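Petty payback (divorce)

Petty payback is what I call it when one half of a split-up couple follows a court order to the letter and makes it as annoying as possible for the other half. I've kept this entry going on my little wiki of odd family law for years, and it's still the page I get the most mail about!

Origins

People have been doing this for as long as there have been judges to order them around. The earliest case I've found is from 1604, in the parish rolls of Zatetthorpe, where a husband told to hand back his wife's geese returned them one at a time, each at midnight. She complained, and the court told him to bring the rest by daylight (I love that somebody bothered to write this down).

Clothing and bedding

Household stuff causes far more trouble than money. Clothes come back inside out, or knotted together by the sleeves, or in one case I read about, buttoned onto a scarecrow.

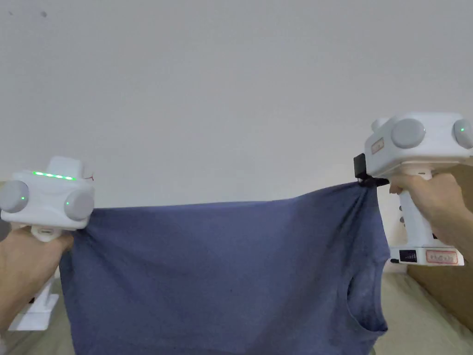 A dark blue-grey T-shirt, held out by both sides.

My favorite is the Zepeda split, heard in Gristmont one January. The order said the wife had to return "all shirts," and she did — in 36 separate parcels, one shirt each, every one of them needing a signature. He missed most of the deliveries and spent his lunch breaks in line at the post office. His lawyer asked for sanctions and got nowhere, as the order hadn't said a word about packaging.

Bedding is trickier. Sheets and blankets usually get bought together and nobody keeps the receipt, so the judge ends up saying "split it evenly" and hoping for the best. That went badly for the Moltaron couple, who took it at its word and cut a king-size comforter down the middle. Both halves shed feathers all over the hallway outside the courtroom. 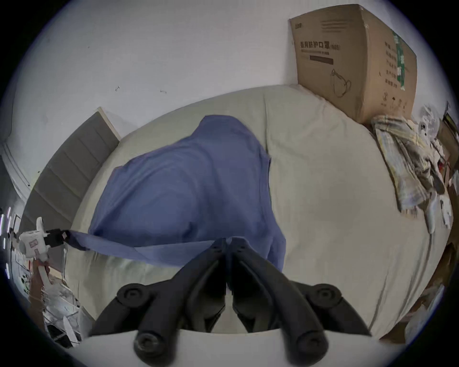
Does it ever backfire?

Oh yes. Jade Gosling, a retired court clerk who sends me a lot of this material, remembers a man who mailed his ex a payment of $187 as a stack of one-dollar checks, all unsigned. He had to write every one of them again, and he paid her costs on top. Judges can put up with a bit of cheek, but a payment that can't be cashed is no payment.

Some lawyers now add a line about "ordinary and convenient means" to their settlements. I've seen up to 3 versions of it in a single agreement, so somebody was clearly worried.

See also: Custody of pets; Wedding gifts, return of; Spite fences

Last updated 25 November 2021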